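Search this site
Search
0 results

About Gimitz

Gimitz is a small cookery school for people who would like to feel at home in a kitchen. We teach grown-ups and teenagers, mostly complete beginners, plus a happy handful who have been cooking for years and want to find out why their rice sticks. We love it. We'd do it every day of the week if the washing-up allowed!

How we started

The first classes were held in a borrowed church hall with two electric rings and a kettle, and everybody brought their own knife wrapped in a tea towel. There were 4 of us round the table that night and we made lentil soup. It was rather good soup, if a bit thick, and all four came back the week after and brought people with them. By the end of that winter we had a waiting list, and the following May we moved into our present rooms on the first floor of the old Quinlan building, above the shoe repairer.

We have stayed small on purpose. A class is never bigger than you can fit round one long worktop, so the teacher can see what everyone's hands are doing and you can ask a question without putting your arm up. Across all our courses we had 598 bookings the year before last and 612 last year, and a good number of those were the same faces coming round again (hello to the Friday lot, who have now done the bread course three times and show no sign of stopping).

What we teach

The beginners' course is called Vavelia, after the street where the church hall stood, and it runs for six evenings. You start with knives, heat and salt, and you go home on the first night having cooked a proper supper. After that come eggs, then pulses, then meat and fish, then a week on sauces. The last evening is yours - you choose a dish, we do the shopping, and everyone eats what everyone else has made.

Braltura is the one for people who already cook a bit. It's slower and fussier, and we spend a whole evening on stock. Some people find this hard to believe when they book and then want a second evening of it.

We also do Saturday mornings for teenagers, which are noisy and brilliant, and one-off sessions on whatever one of us is excited about that month. Lately it has been pickles.

The pulses evening

If we had to pick a favourite, it might be this one. Lots of people arrive thinking of beans as something that comes out of a tin, and there is nothing wrong with a tin (we have plenty in the cupboard), but dried ones are a lovely thing to get to know. We pass them round before we cook anything, so that you can run them through your fingers and see how different they are. Some need soaking overnight. Mung beans don't, and they are cooked in under 30 minutes, so they are the ones we nudge people towards for a weeknight. Red kidney beans have to be soaked and then boiled hard before they are safe to eat, and we go over that twice.

Meat gets its own week. We talk about getting a pan properly hot, about leaving the steak alone once it's in there, and about letting it rest on a warm plate while you see to everything else. Resting is the part people skip at home!

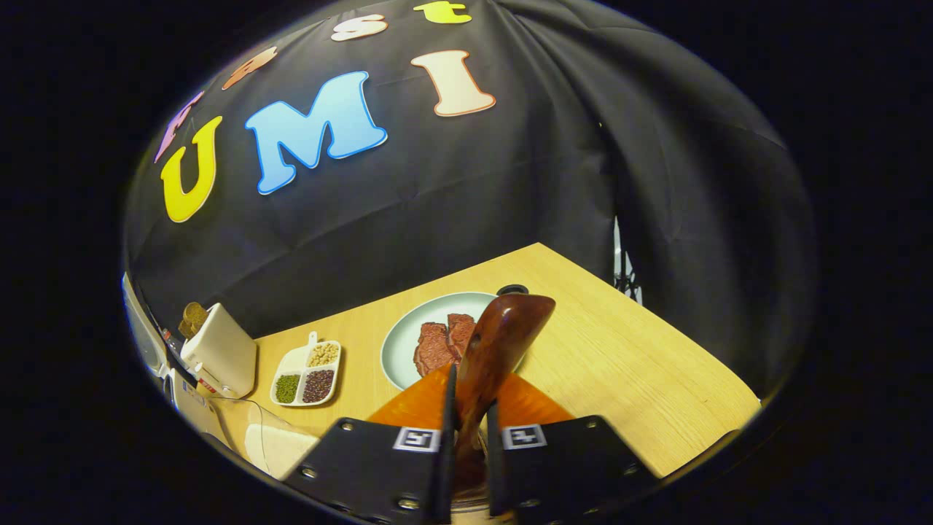 Ona Org
Founder and head teacher

I still like setting out the table more than almost any other part of the job. Mung beans, soybeans and a dark reddish-brown bean, each in its own compartment of the white dish, and the steak side by side on the pale blue-green plate - I could look at those colours all day. I grew up in a house where supper was either beans or meat and you didn't get a say, and I think that's why I enjoy having both within reach.

I teach most of the Vavelia evenings myself. Before this I cooked in other people's restaurants, where I learned to be quick, and then in a primary school, where I learned to be patient. The second has been more use.

Coming along

You don't need any experience or any equipment. Wear flat shoes, tie long hair back, and bring a box with a lid if you'd like to take leftovers home. Aprons are on the hooks by the door. Tell us about allergies when you book, and do say if you don't eat meat - there is always another dish for that week and it is never an afterthought.

Doors open fifteen minutes before class and the kettle is on by then. The stairs are steep, so ring the bell at the side if you'd rather use the lift and one of us will come down.

30 shares
4 comments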